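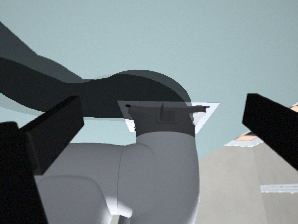
Rosângela Xavier asked, in the margin of our first draft, whether a robot that stops for its own shadow is really broken, or whether it is just doing what we told it to do with more conviction than we expected. She added that if the safety monitor was meant to stop the arm whenever something strange came near the fingers, we should first explain what we had shown it to make a shadow count as ordinary. We had shown it nothing of the kind. This section is mostly a longer way of writing that down.

Figure 4. Wrist view rendered in Pridine during a stopped run. The gripper is open and empty. The monitor's alert fell on the dark inner band of the shadow; the softer outer band scored below the threshold.

5.3 The intrusion monitor and the shadow

The monitor is a small network that reads the wrist view and answers one question: is there anything near the gripper that should not be there? If the answer is yes for long enough, it requests a protective stop. It does not know what the task is, and it can't be argued with by the grasp planner. Both properties were design goals. We were quite proud of them in Section 3.

Training used images from the Okari cell, where the light comes from wide panels overhead and the shadows are so weak that our labelers never mentioned them. The arm itself was handled with more care. Every training image in which part of the arm could be seen came with a mask computed from the joint angles, and the monitor was taught that whatever lay under the mask was the robot and therefore allowed. The fingers were allowed. The collar at the wrist was allowed. The mask did not extend to shadows, as none of us had thought of a shadow as a part.

When we moved the test suite into Pridine, we kept the default lighting. The default lighting has a main lamp that casts a dark shadow and a fill lamp that softens the edge of it. The result is a two-tone shape with curved outlines, and as far as the monitor was concerned it was the most foreign thing it had ever met. Figure 4 shows how much of the view such a shape can take up. The grey arm below it, which takes up a good deal of the view as well, drew no objection at all.

We ran 56 runs of the transfer task. The monitor stopped 15 of them. In six of the stopped runs we had placed a real intruder in the workspace, a simulated black glove lying where a person might leave one, and the monitor was right to stop. The remaining stops were all shadow. On a safety record alone this looks excellent, with every planted glove found and no unsafe motion logged. On a productivity record it looks like a robot that is afraid of the dark.

5.3.1 How the stop builds on itself

A single false alert would have been a nuisance. What made the fault interesting, and used up most of a November, was what happened after the alert.

The stop procedure has a retreat step. When the monitor raises a first-level alert, the arm slows and backs the gripper away along its approach path, in order to give the supposed intruder some room. If the alert clears, the run resumes. If it does not clear, the arm stops for good and waits for a person. The idea is sound for a glove, which stays where it is while the gripper leaves. A shadow has other habits. As the gripper backed off, the shadow moved too, and the tracker inside the monitor correctly noted that the intruder was now in motion. A moving intruder gets a higher score than a still one, and this too was a design goal.

So the arm retreated, the shadow moved, the score rose, and the arm retreated faster. In the logs one can watch the whole exchange take place, with the planner politely asking to continue and the monitor reporting a pursuer. The loop ended only when the second-level threshold was crossed and the arm froze. No person or equipment was at risk, for the good reason that none of it existed. On hardware, a quick retreat that was never planned is a hazard in itself. The retreat path is checked for contact with the fixed parts of the cell but not for contact with whatever has been set down behind the arm since the last check. We count the retreat loop as the safety fault, and the false stops as its symptom.

We should say that the Munder controller behaved as its manual says it will. It took the stop requests in the order they came and obeyed each one. An early version of our fault report blamed it for the speed of the retreat, and we have taken that sentence out. The speed was a setting, and we had set it.

5.3.2 The first repair, which we do not recommend

The obvious repair is to teach the monitor about shadows without retraining it. We added a filter after the network. Any dark region whose motion agreed with the motion of the arm would be treated as the arm's shadow and dropped before scoring. The filter took an afternoon to write and was tested the same evening, and its authors went home in a good mood.

With the filter on, the same suite of runs produced two stops. Both were gloves. The false stops were gone, and for some hours this was described in our group channel as a perfect result. Then somebody looked at the gloves that had not caused a stop. There had been six in the suite, they were black, and from a camera mounted near the wrist everything on the table appears to move when the arm does. The filter had compared image motion with arm motion, found that they agreed, and concluded that the gloves were shadows too. In the runs it missed, the gripper closed with a glove between the fingers and carried on.

The repaired system was therefore much more pleasant to work with and a good deal more dangerous. We mention this because the first set of metrics we had planned to report, stops per run and completed transfers, would both have shown an improvement. A missed glove counts as a completed transfer if the part arrives, and the part did arrive, glove and all.

5.3.3 The second repair

The current version gives up the idea of recognizing shadows by how they behave. Instead, the joint angles and the lamp positions are used to work out where the arm's shadow ought to fall on the table, and this predicted outline is handed to the network as an extra input, next to the arm mask. The network was then retrained with the lamps moved to new places for each run. Two points matter in practice.

First, the outline is an input and never an eraser. An object lying inside the predicted shadow can still raise an alert. We trained on gloves placed there on purpose, and the threshold inside the outline is the same as the threshold outside it. The cost is a monitor that remains a little nervous at the soft edge of the shadow, and we have decided to live with that.

Second, the retreat step is gone. A first-level alert now slows the arm and holds it in place. If the intruder is real, it has been spared contact. If it is a shadow, then the shadow is also standing still, and there is no pursuit for the tracker to report. We tried this change alone, with the original network, and the loop did not occur in any run. The false alerts did, but they ended in a quiet hold and a line in the log. Of everything in this section it was the smallest edit, and we could have made it on the first day.

5.3.4 What we have not shown

The prediction needs lamp positions. In Pridine these can be read from a file. In the Okari cell they have to be measured, and the nearest window has to be covered or believed. We have covered it. A version that estimates the light from the wrist view itself is described by the Bahrami project and would remove this step, but we have not tested it with our monitor, and we are now slow to assume that a component which works alone will be well behaved in company.

We also tested only one color of table under the shadow. The pale blue-green surface in Figure 4 makes the inner band stand out strongly. A dark table would weaken the contrast and presumably the false alerts with it, but it would also hide a black glove, so we can't suggest it as a remedy, although it was suggested.

Finally, to return to the comment at the head of this section: we agree that the network did as it was told. The training set defined strange as anything we had failed to include, and the stop procedure assumed that strange things hold still. The fault report now lists both items under cause. The entry that used to read "lighting" has been deleted, along with the reply to the reviewer in which we had defended it. The logs for all the stopped runs, including the retreat loops, are part of the released data and are stored under the original run names, several of which are rude.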